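Workshop Tips: Planning and Budgeting for a Small Two-Arm Bench

Prepared for the Lenley Community Workshop by Shazia Shaikh. Revised July 2019.

Members who wish to buy a pair of small robotic arms for light household and craft tasks are asked to read these tips before requesting bench space. They apply to home benches as well as to the shared benches at Lenley.

1. Write down the task before choosing the arm.

State in one sentence what the equipment is expected to pick up, move, fold or sort. An arm suited to small plastic parts may be a poor choice for sheet goods, and a second arm doubles the cost of joints, cables and spare parts. Denise Goodall, who reviews equipment requests, returns any form on which this line has been left blank.

2. Budget for the fingers separately.

Gripper fingers wear, bend and go missing. They should have their own line in the budget, with at least one spare pair for each arm. Soft and thin materials deserve particular attention at this stage. Bring samples of the materials you intend to handle and test them with the fingers you intend to buy. Openwork fingers, such as the yellow pair shown at a pink sheet, should be tried on the same thickness of material that will be used every day.

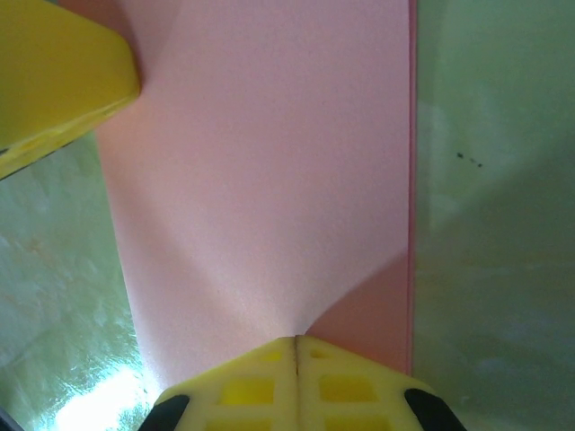
3. Set aside money for the bench itself.

First-time buyers commonly spend the full amount on arms and have nothing left for what holds them. The following items should be priced before any order is placed:

Rail and mounting brackets
Mat or other floor covering
Side and back walls, if wanted
Cable trough or cable clips
Power supply and a switched outlet strip
Storage box with a lid for small parts

At Lenley the allowance for these items is $300 per bench. A used rail in good condition is acceptable. Used power supplies are not.

4. Measure reach, then measure again with the cables on.

Mark the reach of each arm on the mat with removable tape. The two areas should overlap where shared work will be done and nowhere else. Cables need slack at every joint, and that slack takes up room above the arm. Allow for it when deciding on the height of any shelf over the bench.

5. Compare kits on the same terms.

The Torvik kit and the Sturen kit were both considered for our own benches. The Torvik kit is sold without brackets; ours were bought separately for $139. The Sturen kit includes brackets but uses a connector that local shops do not carry. Neither point is a reason to reject a kit, but both belong in the written comparison. Yetunde Abubakar keeps the comparison sheet and will send a blank copy on request.

6. Keep a reserve.

Hold back 25 percent of the purchase price for the first year. Most of our own reserve went to replacement servos and cables — items that are inexpensive one at a time and costly when ordered in a hurry. Members who have not drawn on the reserve by November may apply it to an upgrade.

7. Plan the layout on paper.

Mounting both arms along one edge leaves the other sides of the work area available for walls or storage. Control boards should be placed where they can be reached without leaning over the arms. Leave space for a parts box behind the work area, provided that neither arm must pass over it in ordinary use. Label each power lead at both ends before closing the trough.

Walls may be covered in any paper the member likes. A flowered print is perfectly acceptable for handling work. Members who intend to add a camera system should ask the supplier whether a plain background is advised. 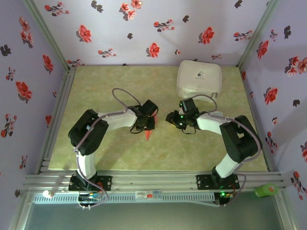 Should both arms be purchased at the same time?

Members working within a limited budget are advised to buy one arm first and to install a rail long enough for two. The second arm may be ordered once the first has completed a month of regular use. The exception is work that requires two hands from the start, such as holding a container while filling it. In that case, purchase a matched pair in a single order and confirm that replacement parts are the same for both.

8. Submit the request.

Requests are reviewed by Denise Goodall and Funmilayo Eze. Please attach the task statement, the itemized budget, the kit comparison and a sketch of the layout with measurements. Requests for more than 2 arms require a separate power assessment, which Nidia Paucar will schedule. Bench keys are issued after the sketch has been approved.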